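Line planning notebook, Gastemine packing hall
15/05/2024

Sim day. The plan from Prulard is that by the end of the quarter two arms do the heavy lifting at station 3 and the people who used to do it "supervise." Raimo Räsänen, who has lifted things at station 3 longer than I've had a badge, asked what he'd be supervising. I wrote the question down. It's still written down.

Started with the long block, both arms, jaws open, one coming in from each side.
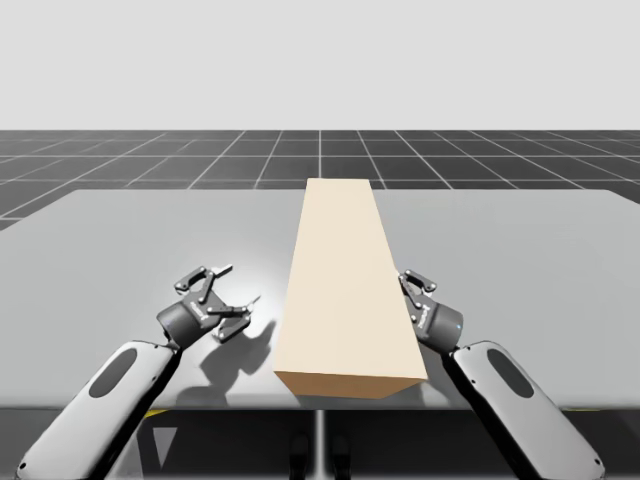 Shelf cell, single gripper

Wooden box on the floor, open side toward us, soup can off to the left. Queue set to 100 runs overnight. Raimo watched over my shoulder and wanted to know where the gripper puts the can when the phone rings. Added to the requirements list under "interruptions," where it looks quite serious.

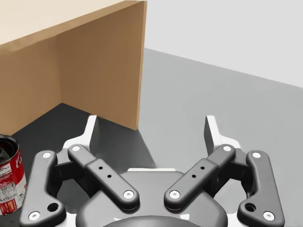 Shift talk afterward. Savolainen wants the new job description by Friday and has sent a draft with "exception handling" in it 3 times. Raimo reads this as "picking stuff up off the floor," same as now, with a tablet. Pay grade line blank. Ask again.

To do: export logs, book the training room, find out who signs for the tablets.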